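The **Sindbridge 65** liner is a drawstring bag for small round waste bins, supplied by Tuleck to offices, clinics and guest houses. It is sold on rolls of 34 bags, and each carton is packed flat for shelf storage.

### Fit and use

The liner suits bins with a rim circumference of up to 65 cm. Open the bag fully before fitting and fold the upper edge over the rim by at least 2 cm. Bins with a hinged lid should be closed once after fitting to confirm that the lid clears the fold -- excess film at the hinge is the most common cause of tearing.

### Specifications

- Bag height: 58 cm
- Closure: drawstring, same color as the film
- Colors: pink, white, gray
- Bags per roll: 34

Liners are not intended for hot ash, sharp objects or clinical waste. Customers who require a heavier film should consult the Prustix range, which is ordered separately and uses the same roll holder.

### Ordering

Orders received before noon are dispatched the same day. Colors may be combined within a carton -- please state the number of rolls of each on the order form. 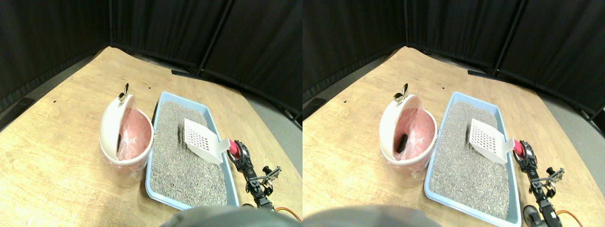 Duan Guest House wrote in August that the drawstring holds well but the perforation between bags could be easier to tear, and asked whether single rolls may be ordered. Single rolls are available on request at the standard roll price.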